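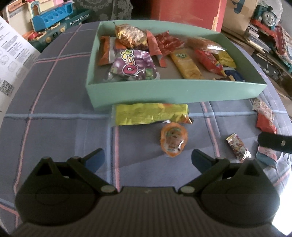
## Skamen gripper FAQ

I get the same messages about this build every week, so I'm putting my answers in one spot.

**What does Skamen do?**
It's my handheld gripper. I pick things up with it, it records, and later an arm gets to copy me!

**Why snacks?**
They're cheap, and the wrappers are shiny, crinkly and all different shapes (great practice). Jelly cups with domed lids are my favorite test.

**How many grabs do I need?**
I'm shooting for 2000. I've got 111 that I'd keep, so, um, ask me again in July.

**Can I build one in an evening?**
Nope! Mine took three weekends at the Ullstead shared shop, and one of those was all finger pivots.

**My fingers don't close evenly. Help?**
Loosen both pivots, close the jaws by hand, then tighten them a little at a time.

**Where are the print files?**
On the shop drive, in the folder called Mesasier. Grab version 3. Version 2 has the wrong pad holes.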